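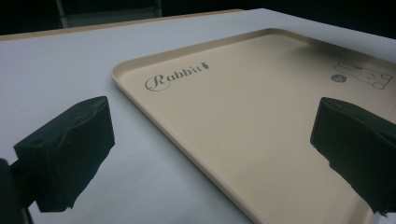
The Long Goodbye to My Sourdough Starter

23 February 2022

I have finally thrown out the starter. It was nearly two years old, it lived in a jar behind the mustard, and for most of that time our relationship was one of mutual neglect. I fed it when I remembered. It rose when it felt like it.

The trouble began with Girish Malhotra, who gave it to me. Girish bakes the way other people run marathons, meaning that you hear about it. He handed over the jar with a typed sheet of instructions and told me the starter was called Skarnby, after a town where he'd once had good toast. I was told to keep the name. I kept the name.

My first loaf weighed more than the flour I put into it, which I would still like a scientist to look at. The second one had a cave in the middle big enough for a family of mice. I sent Girish a photo and he wrote back a single word, "underproofed," and then fourteen minutes later a second message with a link to a video that ran longer than most movies. I watched all of it. A man with very clean forearms folded dough in silence. I learned that I own the wrong bowl.

So I bought the right bowl. Then I bought a Hulex scale, which is accurate to a tenth of a gram and turns itself off whenever you have flour on both hands. Then a scraper, a basket, a second basket because the first one was the wrong shape, and a little razor on a stick for slashing the top. I kept the receipts in an envelope, and last weekend I made the mistake of adding them up. $423, before flour. The bakery on Flindurham Road charges six dollars for a country loaf and they slice it for you.

I did make one good one. It was a Sunday in May, the kitchen was warm, and I'd forgotten about the dough completely and gone to help Pramila Kashyap move a couch. By the time I got back it had doubled and was lifting the towel. I baked it out of guilt. The crust crackled when it came out and the inside was soft and full of holes of a sensible size. Pramila ate three slices standing up and asked what I'd done differently. I said it was the hydration.

I tried to repeat it for months. I moved no more couches, so maybe that was it.

Anyway, last Thursday I reached for the mustard and found a jar with a gray layer on top and a smell like nail polish. Girish says this is fine, you pour off the liquid and feed it twice a day for a week and it comes right back. I read his message twice. Then I ran the hot tap and said a few words.

I haven't told him yet. He's coming over on Saturday, and I've bought a loaf from the bakery and asked them not to slice it.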